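## Law firm added a "file administration" charge to my final bill. Do I have to pay it?

**porchlight_nk**
Posted October 2025

I hired Lachance, a small firm here in Nurkent, to handle a contract dispute with a contractor. The engagement letter says hourly billing plus "reasonable costs." The case settled in June and I figured we were finished. Then the final bill showed up: $3582, and $1000 of that is a single line that reads "file administration." No date next to it, no hours, no initials.
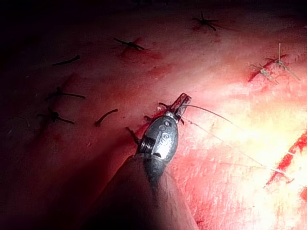
I called and was told it covers the client portal (a thing called Endow, which I logged into maybe twice) and "closing procedures." I asked where my letter mentions either one. The person on the phone said it falls under costs. Does it? I've paid every other bill on time and I'm not trying to stiff anybody, but this smells like a number somebody made up.

---

**gravel_and_gavel**

Just pay it. Lawyers always win fee fights. My cousin argued with his for a year and ended up paying anyway, plus interest. They can put whatever they want under costs, it's in the fine print.

---

**zostel_tenant**

I wouldn't take that advice. "Costs" in most engagement letters means money the firm paid out for your case: filing fees, court reporters, copies, postage. Software the firm would be paying for whether you walked in or not sounds a lot like overhead to me. Read your letter again though, some do list a technology charge, and if yours does you've got a weaker argument.
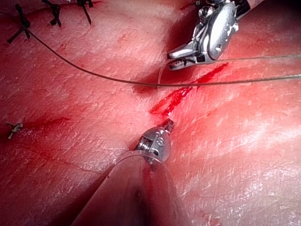
Ask for an itemized bill in writing. Email is fine. I did this with a firm over in Zostel that charged me $140 for "document handling," and what came back was a receipt for a courier I never knew about. So fair enough, I paid that one. But they had to show me.

Don't sign anything that says you accept the bill as final until you've seen the breakdown.

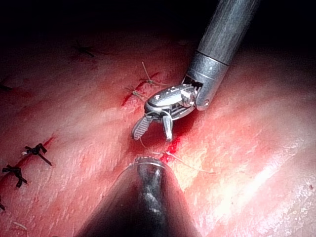 **marginal_note**
*Community moderator, retired paralegal*

I'm doubtful about both replies, the first one more. Clients do get fees reduced, and many state bars run a fee arbitration program for exactly this kind of argument. Look up yours before you do anything else. There may be a deadline, and it may run from the date of a notice the firm sent you, so check your mail pile.

On the overhead point, it's a decent argument but it depends on your state and on the wording. "Closing procedures" could be real paralegal time that somebody was too lazy to enter properly. Ask for dates, names and rates. If they can't produce them, I'd want to know how they got to such a round figure.

Consider paying the part you agree with and saying in writing that the rest is disputed. Get advice first if the firm is holding settlement money, and don't cash a partial check marked "full and final" without having someone read it.

None of us has seen your letter. If you post the costs paragraph with the names taken out, I'll look at it.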